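From: list member, Quintero
To: Hestard Bench & Repair list
Date: October 2018
Subject: Re: Small parts, carpets, and the loss of both

> I give up. I dropped another connector housing yesterday, one of the
> little see-through ones, and it went wherever they go. My bench is a
> door on two filing cabinets, varnished, and everything that touches it
> slides off the back. I have tried jar lids, an egg carton and a magnetic
> tray, and the last one was no help at all with plastic, as my spouse was
> glad to explain. What are the rest of you working on? Is it worth paying
> for one of the Wernell trays with the compartments?

I had the Wernell tray. It is a fine tray if you enjoy moving parts from one compartment to another until you no longer know what the compartments were for. Mine holds paper clips now and does it very well.

The varnish is most of your trouble. A connector housing on a varnished door is a hockey puck. Get a mat, dark gray if you can, with a bit of texture to it, and get one bigger than you think you need. My first came from Jerkby and was the size of a place mat, so I spent a June evening working carefully in the middle of it while everything I owned rolled off the sides. The full-size one cost me 92 dollars, and I have said so to my household exactly once.

The other half is a dish. One dish, shallow, with a raised rim, in a color none of your parts come in. Green has done it for me. A translucent white housing on a gray mat is findable, but on a green dish you can find it without your glasses, and the rim catches it when your sleeve doesn't.

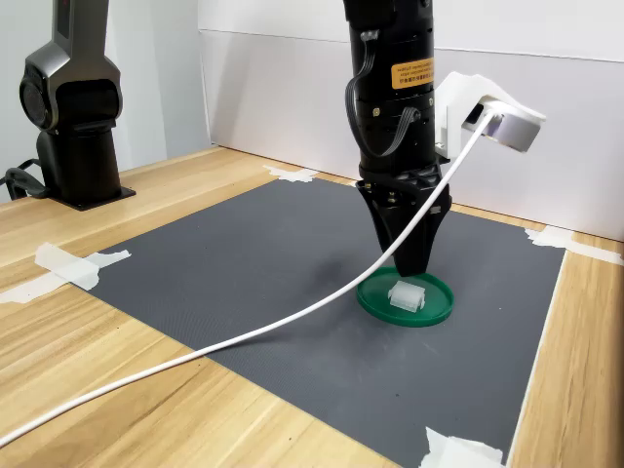

WHAT GOES IN THE DISH

Only the part you are working on. I know the temptation. There's all that room, and the screws look lonely. But the minute the dish has company in it you are back to the egg carton. My limit is 4 pieces, and that's for ribbon cable jobs where things come off in pairs. Everything waiting its turn goes in a lidded box on the shelf, where it can't hear its name called.

CABLES

Run them over the front edge of the mat, with slack, and look where your elbow is before you stand up. I once took a whole dish to the floor with a lamp cord -- a full evening's work, face down in the carpet. I still find bits of it when I vacuum. You know the sound.

THE CARPET

I have no advice on carpet. I bought a bag of 800 spare crimp pins after that evening, and the seller threw in a coupon for the bag of 2,000, so clearly they've seen my floor.

If you do go ahead with the mat, unroll it the night before and put books on the corners. Mine smelled like a new shower curtain for a week. The door and the filing cabinets can stay. I've worked on worse.

-- 
Hestard Bench & Repair list
Please trim your quotes. Yes, you.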